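Por Vija Laur
Enero

Cómo enseñar tu puesto a un brazo robótico sin perder la mañana (ni la paciencia)

En Elum montamos y repasamos expositores de cosmética y papelería, y desde hace 7 meses una parte de ese trabajo se la estamos pasando a los brazos. Yo venía de la mesa de repaso, de colocar brochas y lápices a mano toda la jornada, y ahora me paso media mañana haciendo el mismo gesto con una pinza en la mano para que el sistema lo aprenda. Como cada semana se incorpora alguien nuevo y acabo contando lo mismo junto a la cafetera, lo dejo por escrito.

Primero, la mesa. Despéjala del todo y pon solo lo que vas a usar en esa tanda. Yo empiezo siempre con dos piezas finas y un recipiente, porque lo fino es lo que peor se coge y prefiero pelearme con ello cuando todavía estoy fresca.

Después coge la pinza y haz un par de pasadas en el aire, sin grabar. Mira por dónde va el cable antes de moverte, que a mí se me enganchó en la manga la primera semana y tuve que repetir 30 demostraciones. ¡Treinta! Todavía me lo recuerda Junaid.

Cuando bajes a por la pieza, hazlo despacio y desde arriba, y párate un momento antes de cerrar. 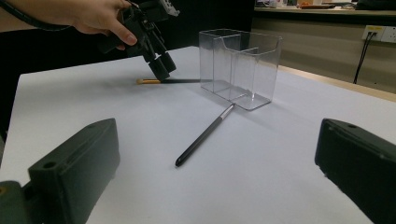 La pinza sobre la brocha, con el lápiz y el recipiente transparente de dos compartimentos al lado.

Con las brochas, busca el mango y deja en paz las cerdas. Con los lápices digitales me va mejor cogerlos cerca del centro, porque si los pillas de un extremo giran y ya no hay quien los meta rectos. El recipiente transparente tiene su aquel: las paredes casi no se ven y es muy fácil darle un golpe al borde. Sube más de lo que te pide el cuerpo, colócate encima del compartimento que toca y entonces baja.

Si te sale mal, no lo disimules. Termina el gesto, marca la toma como fallida en la hoja y sigue. Folke revisa las tomas por la tarde y prefiere mil veces un fallo apuntado a un arreglo raro a mitad de camino.

Descansa la muñeca. En serio. Al principio hacíamos turnos de dos horas seguidas y acabábamos con la mano como un garfio; se lo dijimos a Valter y ahora cambiamos de tarea cada hora. Eso no venía en el plan de la empresa, salió de quejarnos.

Y ya que estamos, lo que me preguntan todos: ¿nos va a quitar el puesto? Pues no lo sé. En la mesa de repaso éramos siete y ahora quedan dos personas fijas; las demás estamos en demostraciones o en control, y a Didier lo pasaron al almacén de Dolberg, que no era lo que él quería. A mí me subieron de categoría, pero me costó pedirlo tres veces. Mi consejo, si te toca cambiar, es que pidas por escrito qué funciones tienes y qué formación te dan, antes de grabar la primera toma.

Llevo 631 demostraciones apuntadas en la libreta. Las brochas ya me salen casi solas. Con los lápices sigo teniendo días malos, así que si alguien de Skjelbred ha encontrado una forma mejor de cogerlos, que me escriba, por favor.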